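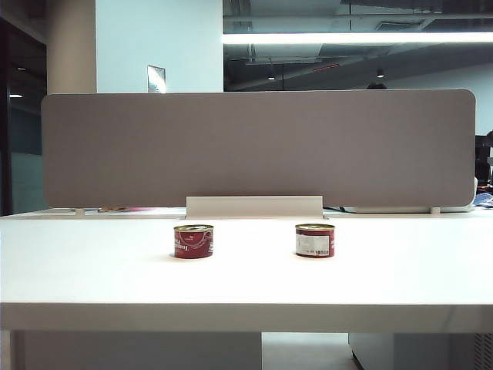 Import duty changed after the trade agreement? Small food importer here

jinsol_h
Hello everyone. I import canned and dry food for small shops, mostly from Korea, and since last year also from a Slovak producer, Jurčo. My broker, Flirusell, sent me an invoice with duty of 1296 dollars. I expected much less, as I understood that goods under a trade agreement come in free. Is the broker wrong, or am I?

brarkodar_freight
Which shipment is it? Korea has an agreement with the US. Slovakia is in the EU and there is no free trade agreement with the EU, so normal duty applies.

jinsol_h
It is a mixed invoice, two shipments together. The total value for the Korean part was 3011 dollars.

Mal-soon
Then ask them to separate it. I had the same problem last July. My broker did not claim the preference for the Korean goods because the supplier did not send a certification of origin. Without this paper you pay the normal rate.

ra_inho
I don't fully agree with Mal-soon. The paper can also be made by the importer, if you really know where the goods were produced. The supplier is not the only one who can do it.

Mal-soon
In theory, yes. But if customs asks questions, you must show how you know it. I would not sign this for a factory I never visited.

ra_inho
You do not need to visit. You need records — recipe, origin of ingredients, production documents. Shipped from Korea does not mean made in Korea under the rules, this I accept.

jinsol_h
Thank you both. Can I still get the money back if the goods are already here?

brarkodar_freight
Usually you can claim within one year from the date of import. Ask the broker what they charge for it. For a small amount the fee can eat the refund.

jinsol_h
I called Flirusell. They confirm that no preference was claimed on the Korean part. They want 90 dollars to file the claim, and I have asked the supplier for the origin papers. The duty on the Slovak part stays as it is.

Mal-soon
90 is fair. Please check the tariff codes too before they file.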